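Wrist camera smears during arm moves, head camera does not

Koivisto
I am comparing two views for a counter-clearing task in a bathroom: the camera at the wrist, and the one at the head. The task is to pick small items off a marble countertop next to a sink. Both streams go to the same controller and carry the same time stamps. The head view is usable nearly all the time. The wrist view loses everything past the gripper whenever the arm moves at transit speed, and my detector then drops the small white items first. Linkages and lettering stay sharp, so I don't suspect focus. Exposure is on auto. Wrist view first, then head view: 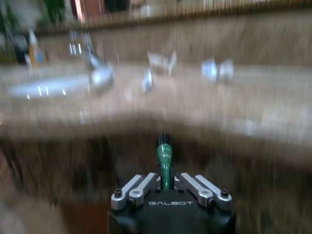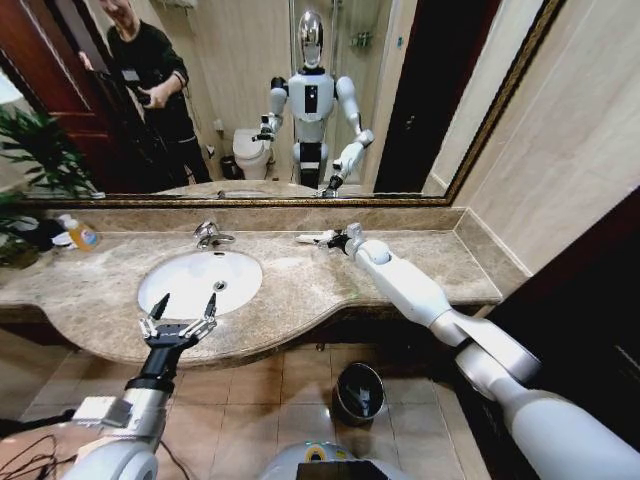
Page last changed: 2019-04-03

Is there a setting I should try before I change the camera? I would prefer not to slow the arm down.

Évan Marty
Your gripper is sharp and the counter is streaked. The gripper is fixed relative to the camera, so that is what motion during the exposure looks like. Take the wrist camera off auto, set the shutter by hand and raise the gain until the detector copes with the noise. Start at 1/300 s and go to 1/800 s if the light allows. Indoors it often doesn't – add a lamp before you add more gain.

Two more points. Mask out the gripper before you run any blur score on the wrist stream. A sharp foreground pulls the score up and bad frames pass. I ran a set of 1,304 wrist frames through a plain Laplacian check without a mask and the result was useless. Also, use the head view for the coarse approach and switch to the wrist only for the last part of the reach, when the arm is slow anyway. The arms will hide part of the counter from the head, so keep the last good detection and don't clear it on one missed frame.

Prokine
get a global shutter camera. fixed it for me

Drundholm
Global shutter removes skew. It does not remove blur if the exposure stays long. Check the exposure first.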